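Writers wanted - celeb gossip blog (paid, part time)

Posted Friday, December 5, 2025 by Barbara Kołodziej

Hi all, quick one as I'm mid deadline. Tuklow is looking for 2 new bloggers to start in January. Film couples, breakups, red carpet, who unfollowed who. You know the drill. 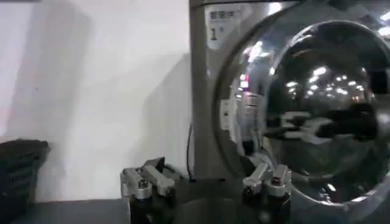
What we need from you: 7 short posts a week, mostly evenings. Own laptop. Can spell names right (better than me!). Must link your sources, no made up "insiders" pls. Reality TV knowledge a big plus, our last reality person has gone over to Ireo and the comments section is not happy.

Pay is £19 a post, paid monthly. Lorne Sawatzky does the invoices so be nice to him.

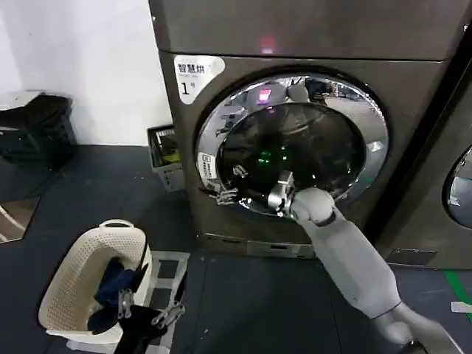
Front loader with its "智慧烘" sticker.

No experience needed but send somthing you've written, even a fan forum rant. Over 18s only. Work from anywhere, we have a group call on Mondays, cameras optional.

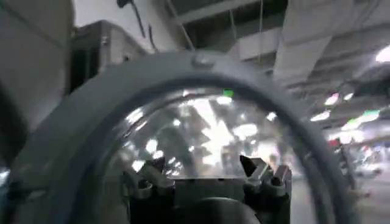

To apply: comment below or use the contact form, put GOSSIP in the subject line. Tell us one celebrity split you called early and one you got badly wrong. Nantana Boonyarit and me read everything, replies before Christmas hopefuly.

Filed under: Jobs, Site news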